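The Left Arm

By Wednesday the left arm had 2,306 cycles on it and a tick in its wrist, and I was in heaven.

I know how that sounds! But I'd been at Tridau for two months, sweeping up cable tie ends, and now the Doherty cell was mine. Two black arms, one table, one thick binder. The binder said a wrist tick meant a tired belt. The binder had been wrong before (ask me about page 145), so I parked both arms, put my ear next to the housing and jogged the joint by hand. Tick. Tick. Lovely, clear as a cricket.
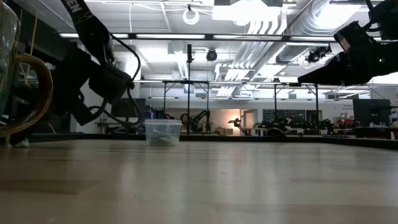 It wasn't the belt. The belt was perfect. A cable had crept out of its clip and was kissing the bracket every time the wrist rolled past 30 degrees, and I laughed out loud, because I had spent all of lunch reading about belts.

So I got to work. New clip, a little more slack at the elbow, then the part I love best, which is teaching the arm where zero is again. You ease it to the mark and wait for the number to stop wobbling. It wobbled. I waited. People went by with their coats and their coffee and I hardly looked up.

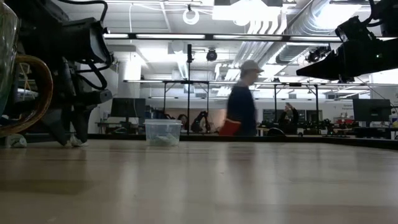
The number settled. I saved it, wrote it in the log in my best handwriting, and ran the wrist slowly through its whole turn with my ear against the housing again.

Nothing. Then the right arm, which I hadn't touched all day, went tick.

I pulled my stool around to the other side of the table and opened the binder.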